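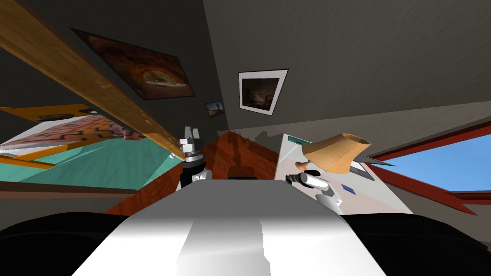

Bolwood drops flat fee for dog illustrations, contributors unhappy

2 January 2022

Stock picture library Bolwood has changed what it pays for animal illustrations, and the dog artists are the ones making the noise. From this month the flat fee is gone. Instead a share of each sale, 30 per cent for new contributors, 55 for those with a long record on the site.

The change was posted on the contributor pages late in the evening, no email sent. Plenty of artists only found out when they logged in to upload and were asked to tick a box. Untick it and the pictures stay in the library on the old terms until the end of January, then come down.

Dogs matter here more than you might think. Breed sets – the same terrier or spaniel sitting, begging, asleep, with a bone – are steady sellers to vets, kennels, pet food labels and greetings card printers. One set can bring in small sums for years. Under the flat fee the artist got paid on acceptance, whether anybody bought it or not. Now they wait.

Bolwood says in its notice that the share will pay better "over the life of a popular image". It doesn't say what happens with unpopular ones. Rare breeds are the worry. A full set of otterhounds takes as long to draw as a full set of labradors and sells a good deal less.

There is a new rule on set sizes as well. Sets used to be any length. Now at least 11 poses, all the same dog, same line style, plain background. Shorter sets already in the library can stay, but wont be shown on the first page of search results. Coat colours count as seperate sets, so a black pug and a fawn pug need two lots of drawings.

Hirker, the smaller rival library, was quick off the mark. Its front page yesterday had a banner offering to keep the flat fee for pet artwork for the whole year, and to take breed sets of any length. Checking times there are slow though, and it sells mostly to printers, hardly anything to websites. Artists with work in both libraries will need to read the small print – Bolwood's better rate is only for work not on sale elsewhere.

Over on the Dimov message board the thread on all this had nearly 65 replies by lunchtime. Mostly cross. A few in favour, chiefly people who draw one or two very common breeds and reckon they'll do nicely out of it.
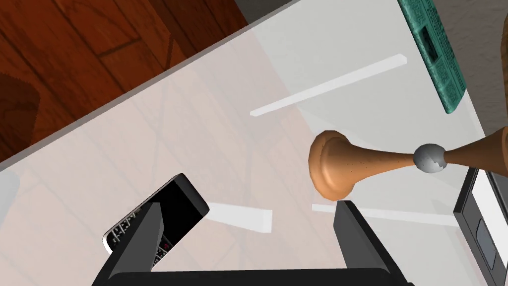
Sepúlveda, posting there, said the share itself was fair enough but the pose rule was not, as buyers of a dachshund set generally want the one standing sideways and never touch the rest. The same post asked for the rule to be put off until spring so that half-finished sets could go in as they are.

No reply from Bolwood on that so far. Cat and horse pictures move to the new terms later in the year, date to be confirmed. Photographs not affected.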